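Cutlery tray slides around in the drawer, and how should I sort what goes in it?

Posted in Kitchen and Laundry
197 views

Pultov
We moved into a rental unit in December and the kitchen has one decent drawer. It has wooden sides and I put a white plastic cutlery tray in it, the moulded kind with long compartments. The tray is a bit narrower than the drawer, so every time someone opens it in a hurry the whole thing slides across and bangs into the side. The gap is 18 mm when the tray is pushed hard over.

The second problem is what goes where. Teaspoons end up in with the forks, and the bigger utensils get thrown on top of everything. Last night I gave up and took things out to start again.

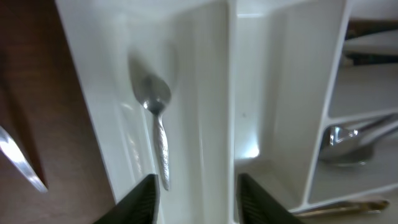
I would like to keep this tray if I can. It is easy to wash and the rounded corners don't hold crumbs the way our old one did. I can't screw anything into the drawer because of the lease. Is there a cheap way to stop it moving, and does anyone have a sensible order for the compartments? There are two adults and a toddler here, so we don't own much cutlery.

Trương
For the sliding, use non-slip drawer liner, the rubbery mesh sold on a roll. Cut a piece slightly smaller than the base of the tray so it doesn't show. Wipe out the drawer first and let it dry, as the liner won't grip over crumbs or grease. It isn't stuck down, so the landlord won't care.

If it still creeps sideways, fill the gap. I used a strip of pine from the offcuts bin at the hardware store, cut to the length of the drawer and stood on its edge beside the tray. No glue needed if it is a snug fit. A folded tea towel also works but you will get sick of it.

For the order, put the things you grab most on the side nearest your dominant hand. In our house that is teaspoons, then forks, then knives, then dessert spoons. Keep all the handles pointing towards you. With a toddler around, think about whether the sharp knives should be in there at all. Ours are in a block at the back of the bench.

The big utensils are your real trouble. Take every one of them out and lay them on the table with a bit of space between them, so you can see what you own. Anything you haven't used since you moved goes in a box. Leave the box in a cupboard for 2 months and give away whatever is still in it after that.
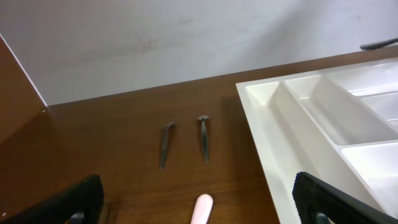
Jusik disagrees with the box and says it only moves the mess into a cupboard, and that long utensils should stand in a jar beside the stove where they get used. I have tried the jar. It collects grease and I had to wash things before I cooked with them. If your stove has a good rangehood you may have better luck.

Pollent
blu tack. four blobs under the corners, press down hard, done. mine has held since winter. test a bit somewhere hidden first if the drawer is bare timber because it can leave an oily mark

Pultov
Thanks all. I went with the liner and a strip of pine, and it has stopped banging. Teaspoons are on the left now since that is the hand I use. I haven't decided between the box and the jar, but the long things are staying out of the tray either way.

Trương
Good to hear. Take the liner out and rinse it now and then. It picks up more than you would think.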